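FOR IMMEDIATE RELEASE
28/08/2024

Bulen opens its second homework club, and this time we're staying open through the holidays

Hello from all of us at Bulen! If you've been on our mailing list for a while you'll know I usually write these notes late at night with a cup of tea going cold, and this one is no different. But I've got good news to share, so bear with me.

From next week we're running a second homework club, over at the Nitora Centre on the far side of the ring road. Our first one, at Ekinci Hall, has been full since February, and I've hated having to tell parents there was a waiting list. We had 381 children through the door last school year (I had to check that figure, I really didn't believe it), and plenty of them were coming across town on two buses to reach us. Now a good many of them will be able to walk.

The club is for ages 7 to 11 and it's free. You don't need a letter from school and you don't need to be behind in anything. Some children come for help with fractions, some come to read in a quiet corner, and quite a few come for the toast — I'm not going to pretend otherwise. We open straight after school and finish at six, Monday to Thursday, with room for up to 2 classes' worth of children each evening once we're properly up and running.

The big change is the holidays. We've always shut when the schools shut, and every year I've had the same conversations at the door with mums and dads who were working right through half-term and had nowhere to send anyone. So both clubs will now open in the mornings during half-term and at Easter. There won't be much homework going on, I suspect! We're planning board games, baking, a bit of gardening if the weather behaves, and a comic-making week which I'm far too excited about.

None of this comes cheap, and I want to say a proper thank you to Fultarard, who have agreed to cover the rent at Nitora for the first two years. They came to see us at Ekinci Hall on the noisiest afternoon of the summer term and still said yes, so they clearly don't scare easily.

We're looking for helpers too. If you can spare one afternoon a week and you're patient with spelling, please get in touch. You'll need the usual checks, which we pay for, and we'll give you an evening's training before you start. Retired teachers are lovely to have, but so are people who haven't thought about long division in decades.

Places at Nitora can be booked at the front desk of either club, or by ringing the office any weekday morning. Reporters are welcome to come along on opening afternoon, but please let us know first so we can ask the parents about photographs. And if you're popping in anyway, we're always short of coloured pencils and decent rubbers — the kind that don't smudge.

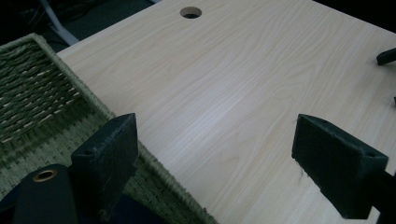
Brothers and sisters can be booked in together, by the way, even if one of them is already on the list at Ekinci Hall. Just tell us when you ring and we'll move the booking over for you.

ENDS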